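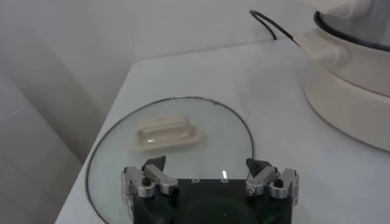 Manipulación doméstica de Grustness

La manipulación doméstica de Grustness es un montaje robótico de construcción casera, formado por dos brazos blancos situados junto a una mesa y dedicado a tareas de cocina sencillas. Se desarrolla en un taller compartido del barrio de Inholm. Su objetivo declarado es que los brazos lleven a cabo una cocción al vapor completa: retirar la tapa de la vaporera, colocar los panecillos en la bandeja perforada, volver a tapar y servir en un plato. El grado en que ese objetivo se ha cumplido es discutido, también entre los usuarios del propio taller.

Este sitio utiliza cookies propias y de terceros. Si continúa navegando, consideramos que acepta su uso. Aceptar | Más información

Origen

El proyecto comenzó en un mes de julio, cuando varios socios del taller propusieron aprovechar dos brazos adquiridos de segunda mano. El primer plan, conocido como Skornska, preveía una cocina automática entera, con fogón, fregadero y despensa. Se abandonó a los 4 meses sin que ninguna de sus partes llegara a funcionar. La versión actual conserva del plan inicial poco más que los brazos y una parte del cableado, y redujo la ambición a una vaporera eléctrica corriente.

Conviene tener presente este antecedente al leer la documentación del grupo, que presenta el cambio como una «fase de concentración». Las actas del taller hablan simplemente de falta de dinero.

Descripción

Cada brazo termina en una pinza de dos dedos. La tapa de la vaporera es un disco de vidrio transparente de borde oscuro, con un asa clara de forma alargada en el centro. Para los constructores, esa asa es la pieza más agradecida de todo el conjunto: ofrece caras que los dedos pueden sujetar, mientras que el vidrio apenas se distingue sobre una mesa blanca. Los críticos replican que un sistema que depende de un asa cómoda ha resuelto un problema bastante más pequeño que el anunciado.

El programa de control, llamado Taheri, reproduce movimientos aprendidos a partir de demostraciones guiadas por una persona. No mide la temperatura ni el peso, y tampoco sabe si un panecillo está hecho. La cocción queda en manos del aparato eléctrico y de quien lo enciende.
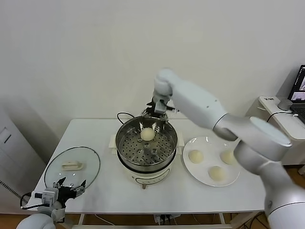
El traslado de los panecillos entre la bandeja y el plato es la maniobra que más páginas ocupa en los cuadernos del proyecto. Las piezas son redondas y lisas, y una presión excesiva las deforma. El grupo ensayó 8 ajustes distintos de apertura de la pinza antes de quedarse con uno, sin explicar con qué criterio lo eligió.

Resultados y críticas

Según el informe interno fechado el 16 de marzo de 2020, se registraron 102 intentos de la secuencia. El documento califica el balance de «muy satisfactorio», pero no define qué se considera un intento logrado ni indica cuántas veces intervino una persona para recolocar la tapa. Tampoco se ha publicado ninguna prueba con otra vaporera o con la mesa en una posición diferente.

Otra objeción frecuente se refiere a la utilidad. Preparar el puesto, comprobar las conexiones y dejar cada objeto en su sitio exige más tiempo que poner los panecillos a mano. Los defensores del montaje responden que su valor es formativo, argumento razonable que, sin embargo, no figuraba en la propuesta original.

Estado actual

El montaje sigue en uso. Hay 2 copias conocidas del diseño, ambas incompletas, y los planos de los soportes pueden consultarse en el taller.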